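4. Bench trials of the Cistitz kit

4.1 What arrives, and what has to be done to it

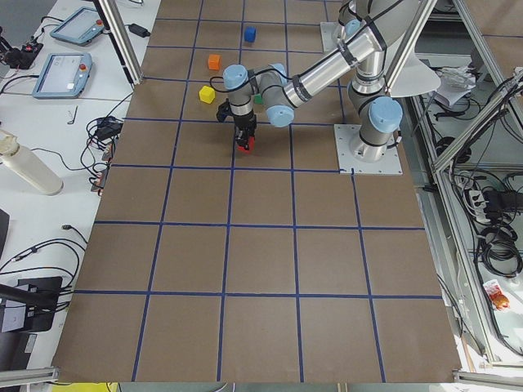 Figure 3. Block placement on the taped board, Cistitz arm with the supplied two-finger gripper. Red block held; blue, orange, yellow and green blocks on the board.

The kit is sold by Cultosness as a complete teaching and small-research cell, and the brochure promises that a new owner will be stacking blocks before lunch. Which lunch is left open. Our unit came with the arm, the gripper, a mounting plate, a teach pendant and a licence for the Jarton scripting package, along with a printed manual that describes an earlier model with admirable thoroughness. Where the manual and the arm disagreed, we sided with the arm.

Mounting was painless. The plate is square, the screws fit, and the arm has stayed where we put it. Calibration took longer. The vendor's routine asks the operator to touch the gripper to a series of known points, then reports a residual error in a unit it declines to name. Chia-jung Yuen, who ran the first session, treated the figure as millimetres and obtained sensible results. We have since written to Cultosness for confirmation and received a cordial reply concerning an unrelated product.

To give the calibration something to answer to, we divided the board into squares with dark blue tape. The grid is an evaluation aid only; it isn't part of the kit and the controller knows nothing of it. Placements were scored by eye against the tape lines, then checked with a steel rule where the two scorers differed. They differed more often than either author would like, usually over what counts as touching a line.

4.2 Task and protocol

The task is a plain one. A coloured block is picked from one square and set down in another, both named by the operator at the pendant, with the remaining blocks left standing as obstacles. A trial counts as a success if the block ends up wholly inside the target square and no other block has been moved. We ran 103 trials in October, using the default motion settings throughout. Haruna Kikuchi scored every trial and Yuen scored a second time from recordings, without sight of the first set of marks.

We also ran the same protocol on the Tsuchiya controller add-on, a separate box that Cultosness offers as an upgrade for labs with "demanding placement needs". Having placed blocks for a month, we felt we qualified.

4.3 Results

With the stock controller, 12 trials failed. Most of these were contact failures: the block was placed well enough, but a finger brushed a neighbour on the way out. The gripper opens to its full width on release regardless of what is beside it, and the setting that is meant to limit this resets to its default whenever the program is reloaded. The fault is simple to work around once known — we added a line to the start of every script — but a first-year student working alone would find it the hard way, as we did.

The add-on left the failure rate essentially where it was. Motion was visibly smoother on the longer reaches, and the arm settled sooner before release, but smoothness doesn't help a block that is about to be elbowed by an opening finger. At a list price of $3,000 we can't recommend it for this sort of work. It may well suit tasks with long, fast moves, which we didn't test.

Repeatability was the pleasant surprise. In a separate run of 31 returns to one square, the block never strayed over the tape. The arm is a good deal better than its paperwork, and a buyer prepared to ignore the second half of the manual will get decent service from it.

4.4 Limits of the trials

All trials used one arm and small, light, rigid blocks, handled under ordinary room lighting. We make no claim about soft or slippery objects. Grip force was left at the factory value, labelled "medium" in the software and not otherwise defined.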